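3.2 A estação de bebidas: gelo, citrinos e a ordem das coisas sobre a mesa

De todas as estações que observámos no projeto Veroter, a das bebidas foi a que mais nos surpreendeu.

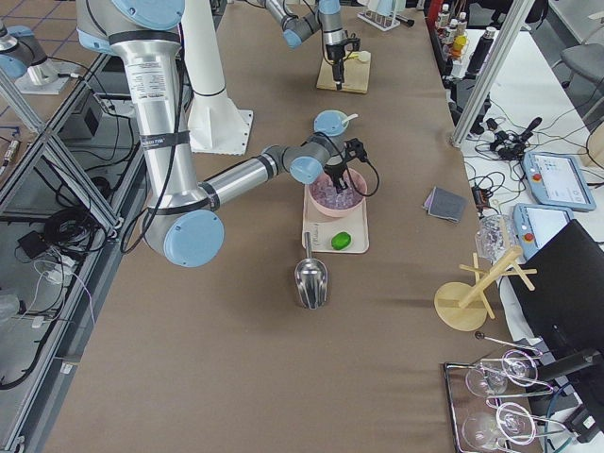
Esperávamos encontrar uma tarefa curta e quase trivial, e encontrámos um pequeno mundo de decisões espaciais: onde fica o gelo, de que lado se pousa a colher, quanto espaço se reserva para cortar a fruta, o que acontece ao pano. A Figura 4 mostra uma das disposições que discutimos nesta secção.

Figura 4. Estação de bebidas com taça cor-de-rosa, tábua bege de cantos arredondados, lima, colher metálica funda e pano dobrado. Ao fundo, a tábua de madeira clara.

Chamamos «zona fria» à área ocupada pelo recipiente do gelo e por tudo o que serve para o retirar de lá. Na disposição da Figura 4, a taça assenta na parte mais afastada da tábua bege e a colher está à frente, com o cabo estreito sobreposto à borda esquerda da tábua e a concha pousada diretamente no tampo castanho. É um pormenor delicioso para quem estuda estas coisas! A colher pertence à zona fria pelo uso, mas ocupa uma posição de fronteira, e foi precisamente essa ambiguidade que nos levou a abandonar o esquema de classificação da primeira versão do protocolo, no qual cada utensílio tinha de ser atribuído a uma única superfície.

A proposta de rever o esquema partiu de Ingrid Benavides, depois de uma tarde inteira a tentar codificar colheres. No esquema atual, cada objeto recebe duas anotações independentes: a superfície que o suporta e a zona de atividade a que está associado. Quando um objeto toca em duas superfícies registam-se ambas, pela ordem em que o codificador as identifica. A mudança parece modesta, mas permitiu recuperar 74 registos que tinham sido postos de lado como inconclusivos, e entre eles estavam alguns dos mais interessantes de todo o corpus.

A segunda zona é a dos citrinos. Distinguimos aqui entre fruta em espera, inteira e ao alcance, e fruta em preparação, que se encontra na superfície de corte. A lima verde junto à parte da frente da tábua bege é um caso claro de fruta em espera. Já os elementos pousados na tábua de madeira clara, um pequeno objeto arredondado e esbranquiçado e uma peça amarela em forma de tira, foram codificados apenas pela cor e pela forma. Tobias Nakamura defendeu com bons argumentos que a categoria «indeterminado» devia ser usada sem embaraço, e a experiência deu-lhe razão: a concordância entre codificadores melhorou assim que deixámos de exigir um nome para cada coisa.

Vale a pena determo-nos no uso de duas tábuas. A literatura sobre organização doméstica tende a tratar a tábua como instrumento de corte, mas no nosso material ela aparece muitas vezes como bandeja, ou mesmo como uma espécie de toalha individual que delimita o lugar da bebida. A tábua bege da Figura 4, com uma linha de letras cursivas escuras ao longo do lado esquerdo, reúne a taça e a lima num mesmo conjunto visual. Nas entrevistas realizadas em setembro, várias pessoas descreveram esta função com palavras muito próximas («é onde a bebida mora», disse uma participante, e adotámos a expressão nas nossas notas internas com o maior gosto).

Resta o pano. Nas instruções distribuídas aos participantes não havia qualquer referência a panos, limitámo-nos a deixá-los disponíveis com o restante material, e mesmo assim a sua colocação revelou regularidades que não tínhamos previsto. O pano cinzento-escuro da Figura 4 está dobrado à direita da tábua, perto da beira da mesa, posição que no nosso esquema corresponde a «lateral próxima». Xiomara Szabo propõe que esta posição seja lida como uma margem de serviço, isto é, uma faixa que fica fora da composição principal mas que continua ao alcance da mão. Distinguimo-la da posição «sob o recipiente», em que o pano funciona como base e deixa de estar livre para outros usos.

Para a análise quantitativa considerámos quase 2000 registos, distribuídos por 13 disposições de base. A cada registo foram aplicadas 3 medidas: a distância entre o recipiente do gelo e o utensílio de recolha, a orientação do cabo e a presença ou ausência de fruta na mesma superfície que o gelo. A orientação do cabo foi, para nossa alegria, a mais rica das três. Um cabo que aponta para o fundo da mesa, como o da Figura 4, obriga a contornar a concha para o agarrar a partir da frente, e perguntámo-nos se se trataria de uma escolha ou de um simples resíduo do gesto de pousar. Os dados não permitem decidir, e voltaremos à questão na secção 4.1, a propósito das facas e dos descascadores.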